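August, open day notes, bench 2

Writing this up before I lose it. Doors at 10, first group in at 10:15, last group out a little after 4. The sheet at the front desk had 200 names on it by closing, and that doesn't include the Humden people, who came in through the loading side and never signed.

Setup was the same as the dry run. White table, overhead lights on, blinds down on the street side. Hand-held grippers on bench 2, the Hellik arm behind the rail on bench 3, playback on the big monitor between them. Rocío Valcárcel ran the arm and I stayed at bench 2 nearly all day. Visitación Villanueva did the talk at the start of each group and kept time. She wants it noted that the talk is 13 minutes if she skips the calibration slide and 19 if she doesn't. Skip it next time. Questions about calibration came up at the bench anyway, and it is easier to explain with a gripper in your hand.

Bench 2 task was phone cases. We tried cups and blocks at the spring demo and people got bored with them fast. Cases are flat, they slide, and the rim is the only good thing to grab, so a visitor picks one up badly the first time and better by the third. Instructions as given out loud:

Hold the gripper like a staple gun.
Come down over the rim, one finger inside and one outside.
Squeeze until it stops moving, then lift.
Put it down flat. Don't drop it.

Most groups got that without a second explanation. Kids were quicker than the adults, who tended to hover. With two people at the table the grippers bumped into each other a lot until I started having them call out which case they wanted.

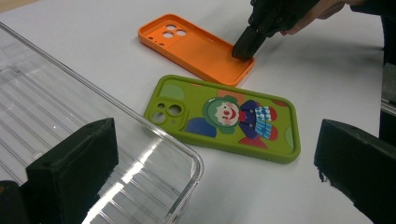
The clear case gave us the most trouble in playback. By eye you can find the rim without much effort, but on the monitor the glare from the overheads washes over part of it, and a couple of visitors asked how the arm is supposed to know where the edge is. Fair question. Rocío told them the truth, that our current model does noticeably worse on clear plastic than on colored silicone. She had the grasp log open and showed them a few of the misses. I think that went over better than a clean run would have. Before the next one I want to try the diffuser panels from the storage cage, or just kill the row of lights directly over the bench and see if it's still bright enough.

The clown case was the favorite. Several people asked where to buy one. I don't know, it was in the box.

Hellik arm: 58 pick attempts logged over the day, all on the colored cases. Two stops. The first was the soft limit on the wrist, cleared in under a minute. The second was Rocío hitting the button when a visitor leaned over the rail to take a picture. No contact, nothing close to it, but the rail should move back by a foot. I've put tape on the floor where it ought to go.

Fingertip wear. The pads on the older gripper are getting rough at the corners. It still closes square. I'd like to print a fresh pair and keep the old ones for comparison. The Elis printer is free most mornings, so I'll queue it then. Same file as last time, no changes to the geometry.

Humden asked for three things: cycle time per pick, how long it takes to train somebody on the hand-held tool, and whether the fingers can be swapped without taking the whole front off. First one I gave them from the log. Second, I said an afternoon, and Visitación thinks I was being generous. Third is no at the moment, you have to take out four screws and the spring gets away from you. Rocío has a sketch for a slide-in mount. She should put it in the shared folder before Humden calls back.

To do:

Move rail back to the tape line (me)
Print finger pair (me)
Diffuser test with the clear case (Rocío)
Cut the calibration slide, send new deck around (Visitación)
Second sign-in sheet for the loading door
Buy more table wipes, we went through the whole tub

Packed up by 5. Grippers are in the gray drawer, batteries on the charger, cases back in their box on the shelf over the sink.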